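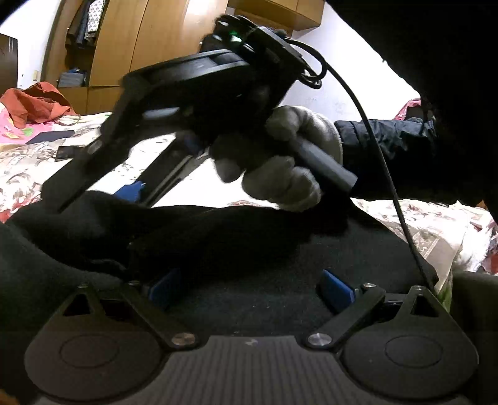
Riet Schouten folds on the bed. Always has, she says, since the flat in Mistthorpe never had room for a proper table and the ironing board is a thing she gave up on years ago. Floral sheet pulled flat, wardrobe behind, the pile waiting somewhere to one side. She starts with whatever is black. "Black things are the worst so I do them first. You can't see the seams. You can't see which way is up." The soft, fuzzy kind is a special case, bunched up in folds, and she will not be hurried over it.

I'd asked her for half an hour. Got nearly two, plus tea. Schouten ran the folding table at the Junura, a secondhand clothes shop on the hill side of Mistthorpe, until it closed in December, and now she goes to people's homes and sorts their bedrooms out. Bedrooms only. "Kitchens I don't touch. Kitchens are an argument waiting to happen."

What does she do when she walks in? "Make the bed. People laugh at me. But where else are you going to put it all?" The sheet goes on smooth, no blanket, no pillows, pillows go on the floor or in the hall. A patterned sheet is better than a plain one in her opinion. You spot lint on plain and then you start picking at it and there goes the morning.

Then the wardrobe. She opens both doors and leaves them open till she's finished. She likes wood. "The old heavy ones. They stick, fine, you lift the door a little." Her own came from a man on Kocabaş street who wanted it gone by lunch, and it took her and her brother most of the day to get it up the stairs. One leg has been sitting on a folded bus timetable ever since.

So how do you fold something thick? I asked because mine come out like loaves. She made me stand up and do it.

"Lay it face down. Now wait. Let it lie there, smooth it from the middle out. You're pulling, don't pull." Sleeves in across the back, straight, not at a slant. Then the bottom up to the chest and then once more. Two folds and stop. "People do three, four. With a t-shirt OK. With a fleece it just opens up again, it's too fat." Hers stayed shut. Mine didnt.

Knits she never hangs. Shoulders go pointy. She was quite fierce about this, and about the thin wire hangers from the dry cleaner, which she takes out of clients' wardrobes and drops in a bag without asking. Has anybody complained? "One. She counted them."

Schouten does count, it's a habit from the shop. In her last full year at the Junura she wrote down every piece that crossed the table, and one month it came to 864. The month after was 786 and she was annoyed about it, she says, even though it rained the entire time and noone came in. The notebooks are in a shoe box on top of the wardrobe. She got one down for me. Columns of pencil, sweaters and coats kept apart, a ring from a cup on nearly every page.

Does she use boxes, dividers, any of that? A client once bought the whole Plukix set, the drawer inserts that click together. Schouten turned her mouth down. "They're all right for socks." For sweaters she wants a plain shelf, and stacks low enough that you can take the bottom one out without the rest coming with it. Dark at one end, light at the other. Nothing behind anything else.

She does black in daylight only, near the window if there is one. In winter that gives her a short afternoon so the evenings are for towels. Towels she can do with the TV on.

I asked about the lint. Everyone asks about the lint, she said. A damp hand, wiped one way down the cloth. Tape if it's bad. She used to brush but the brush got lost in the move from the shop and she hasn't missed it.

And the stuff people can't decide on? It stays on the bed. That's her rule, more or less the only one she has. "You want to sleep tonight, so you'll decide." Most do, by about nine. One man in Mistthorpe slept on the couch for a week instead, and she still goes to him every spring.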